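Chapter 11
Comparing Grippers on a Two-Arm Station

Choosing a gripper is often treated as a matter of reading a data sheet. Rated force, stroke and weight are useful figures, but they say little about how a finger will behave when it meets a thin fold of cotton. This chapter sets out a method for comparing grippers under equal conditions, using garments as the test material.

The method was developed at the Clirndale teaching laboratory under Gemma Marino. Three finger designs, known here as the Vikow, the Ircombe and the Ferraro, were each given 300 grasp attempts on the same set of clothing. The arms, the controller and the table remained the same throughout – only the fingers were changed.
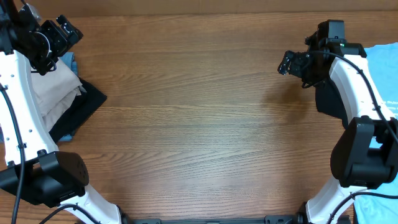

Cloth is a demanding material for such a comparison. A rigid block is either held or dropped. A shirt may be held by one layer when two were intended, or may slip slowly during the lift. The student must therefore decide, before the first trial, what will be recorded as a success.

Section 11.1 defines the grasp and the partial grasp. Section 11.2 deals with the starting position of each garment, folded or spread flat. Section 11.3 covers finger wear, with measurements taken again after 1,000 closing cycles – a step that is frequently left out of short studies. Readers who have not yet calibrated their arms should complete the exercises in Chapter 3 before continuing.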